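Stop tuning the grasp and fix the clock

13/02/2019
Caoimhe Phelan

Most of the arguments I have been in this winter have been about grasping. Which network, how many layers, whether to predict a pose or a whole path, whether force belongs in the input. They are good arguments and I enjoy them. I have also come to think that we spend far too much time on them, and far too little on the dull software underneath: the part that decides what time a picture was taken, what the fingers were doing then, and whether the two belong together.

I look after tooling for Feltero, a small project that learns simple tabletop jobs from recordings made with hand-held grippers. A person holds the gripper and does the job, the camera on it records, and later a policy is trained to do the same. My share of it is a program called Fahy, which takes the raw recordings and turns them into something the training code can read. It has no cleverness in it. It lines up streams, throws out bad stretches and writes files.

In October our policies got worse over two weeks, and everyone went looking for the cause in the model. We changed the learning rate. We changed the image size. Somebody rewrote the part that picks the next action, and it was a nice rewrite, and it made no difference. The fault was in Fahy. An update had changed which clock the finger width was stamped with, and the widths were landing 68 milliseconds behind the pictures. In the files, the fingers closed after the object was already held.

A delay like that does not sound like much. With a slow job it isn't much. But the useful part of a grasp is short, and in that short part a delay of that size teaches the policy to wait when it ought to close. It will learn this faithfully. The training loss looked fine all the way through, as you would expect, given that the labels were late in a regular way and a network is very good at learning something regular.

Look at what the camera gives us to work with. Before a grasp there may be a wide gap between the fingers and a lot of table. Once something is held, it can fill most of the view. 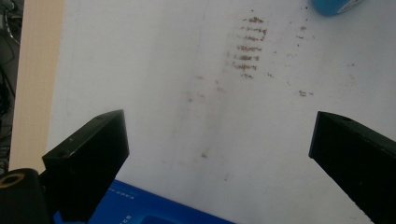
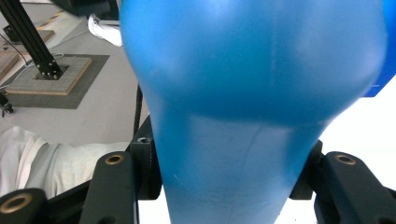 Views from the gripper camera: brown marks on the white surface in the first, and in the second the blue object held between the fingers.

Those views have very little in common apart from the hardware at the bottom. Anything that tracks the camera's position by following points on the background has a fair amount to follow in one and a good deal less in the other. The white surface is a poor place to find corners to begin with. The held object is worse, for a different reason. It is smooth, it has highlights on it, and it moves with the camera, so a tracker that trusts it will conclude that the hand has stopped.

The usual answer is to mask out the fingers and whatever is between them. We do that too. But the mask has to know when something is held, and it learns that from the finger width, and so we are back at the clock. If the width is late, the mask is late, and the tracker has already picked up points it should have left alone. One small mistake in timing turns up as a mistake in position, and after that it looks like a mistake in the policy. By then it is three programs away from where it started.

I have heard the case against spending time here. It says that a big enough model with enough recordings will soak up this sort of error, and that people like me are polishing something that won't matter in a few years. It may be true of random error. I don't believe it of error that always leans the same way. More recordings with the same delay in them give you a model that is more certain of the delay.

The other objection is that off-the-shelf tools do this already. Some do part of it. We tried Nullgate, which is tidy and well documented, and which stamps each message when it arrives at the computer. Arrival time is easy to get and it is the wrong time. Brokance keeps the device time as well, and lets you choose, but it fills gaps by repeating the last value and does not mark that it has done so. I would sooner have a hole in the data than a number that was made up. A hole can at least be counted.

So I would like to see a few plain habits become normal. Keep both times, the device's and the computer's, in every file. Start every session with a couple of sharp open-and-close movements in full view of the camera, and have the software compare the fingers it sees with the widths it was sent. Refuse the session if they differ by more than a set amount. Ours is 40 milliseconds at present, which I think is still too generous, and I am arguing to halve it.

I would also like papers to report this. They give the number of recordings and the number of training steps, and then nothing on how the streams were lined up or how well. When I read that one method beats another by a small margin, on data gathered with different rigs, I now want to know about the clocks before I want to know about the method.

The check in Fahy took an afternoon to write. We had been tuning the grasp for two weeks by then, and some of those changes are still in the code, with comments explaining why they help. I am taking them out one at a time.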